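Permanence juridique de Dritstead – point d'étape pour la fondation Rallow

Bonjour à toutes et à tous,

Je vous avais promis un point à l'automne, le voilà, avec un peu de retard (l'audience de mardi m'a mangé deux soirées entières !). Depuis avril, nous avons reçu 124 personnes à la permanence, presque toutes pour des demandes d'effacement de casier ou d'aménagement de peine. Les dossiers d'effacement avancent bien. Les aménagements, beaucoup moins : le greffe nous renvoie encore des requêtes pour une pièce manquante, souvent le justificatif de domicile, et on repart pour trois semaines.

Côté équipe, Wyn Rowlands a repris les rendez-vous du jeudi et je respire enfin. Elle prépare 23 requêtes en ce moment – dont 10 seront déposées avant la fin du mois si les employeurs nous envoient leurs attestations. Je les relance, je les relance...

Le logiciel Cino nous sert pour les échéances de recours. J'étais sceptique, je le suis un peu moins. Il reste à y verser les vieux dossiers papier de l'antenne Wogan, et là je ne vous promets rien avant l'hiver.
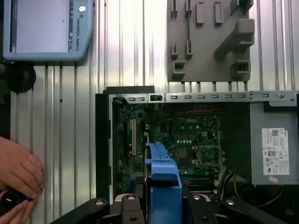 Pour le budget, il nous reste 1118 euros sur la ligne interprétariat. Ce sera trop court : deux audiences sont déjà fixées avec interprète, et une troisième va suivre. Est-ce qu'on pourrait y basculer le reliquat des frais de déplacement ? Je vous envoie le tableau dès que vous me dites oui sur le principe.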